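Gemley Altura hockey stick review: one season on an outdoor rink

October 30, 2022

I play left wing in a recreational league that has the use of an outdoor rink from late autumn until the ice goes soft. Last year I wanted a stick I wouldn't mind knocking about in the cold, and I ended up with the Gemley Altura. I bought it in July, when the shop was clearing old stock, and paid 110 for it. It has now had a full pre-season indoors and the first games outside.

Mine is the senior length in the 85 flex with a mid curve. Gemley also sells it in a stiffer 95 and in an intermediate size.
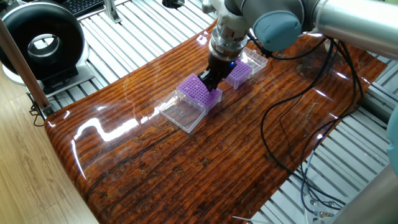
The first thing I noticed was the balance. My old stick, a Potent, was heavy towards the blade and I got used to dragging it. The Altura feels lighter low down, and it took me a couple of skates to stop overreaching for the puck. Once I had adjusted, I found I was quicker getting the blade down on rebounds.

Passing is good. The blade is fairly stiff and hard passes don't kick off it the way they did with the Potent. On backhand passes I still send a few into the skates of whoever I'm aiming at, but I did that before.

Shooting depends on what you like. Wrist shots come off cleanly and the flex point is low, so you don't need much of a wind-up. Slap shots are less satisfying. Our defender Stefaniia Hladun borrowed it for a session and said it bent too much for her from the blue line. She went back to her own stick after ten minutes. I rarely shoot from that far out, so it doesn't bother me.
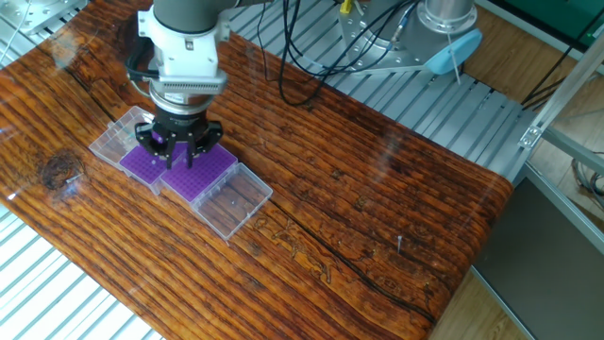 Cold weather was my main worry. Outdoor ice is harder and rougher than what you get indoors, and our boards have a gap near the penalty box that has finished off several sticks. So far the shaft has a few scratches and one deeper mark where somebody slashed me. The blade has chipped slightly at the toe – I tape further round than I used to and it hasn't got worse.

The grip coating is the weak point. Indoors it was tacky enough, but outside, with thick gloves, it went slippery within a few weeks. I put a strip of grip tape below my top hand and that sorted it. Thérèse Sandhu, who plays centre on my line, has the same stick and sanded the coating off altogether. She prefers it bare.

Gemley gives a warranty of 4 months on breakage, but it only covers the shaft. You have to keep the receipt and send a photo of the serial number, so take one before you cover it with tape.

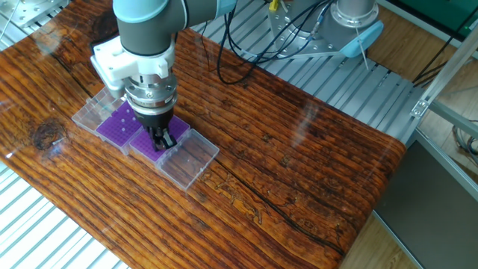

Altura or Meesuk?

The other stick I tried in the shop was the Meesuk. It was a little cheaper and had a nicer matt finish, and I liked the rounded corners on the shaft. Against that, it only came in one curve, and the blade felt soft when I pressed it on the floor. If you mostly play indoors and want to save some money, it's worth picking up.

Would I buy it again?

Yes, at the sale price. At full price I would look harder at the others, mainly because of the grip. For a forward who shoots from close in and plays once or twice a week, it does the job. Defenders should try the 95 first, or borrow one if they can.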